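Ternham Kitchen Manipulation Program - Progress Report to the Funder, July

Work package 2: Safety rules for tool handling

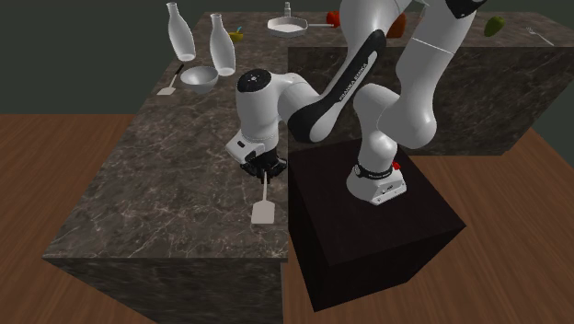

1. Status of the rule set

The draft rules for handheld kitchen tools are complete and have been sent to Illar for review. They apply to any task in which a fixed arm holds a tool over a work surface, in simulation or on hardware. The main requirements are:

Tool contact force on stone surfaces stays below the limit set in the task file.
The arm does not pass a held tool over the pedestal edge at more than 80 mm per second.
Loose items on the counter are registered before motion starts. Unregistered items stop the run.
Every stop is logged with its cause and the joint positions at that moment.

2. Simulation testing

The spatula task was run 3,007 times in the Minja simulator. Stops were logged in 300 runs, most of them for unregistered items on the rear counter. The contact rule needs rewording - it does not say how to treat a tool that is close to the surface but not touching it.

3. Deviations from plan

The Dreminska hardware trials have moved back by one month. The stop circuit there must be inspected before rule 4 can be tested. There is no change to the budget.

4. Next period

Revise the contact rule, repeat the spatula runs with the new wording, and issue version two of the rule set to all partners.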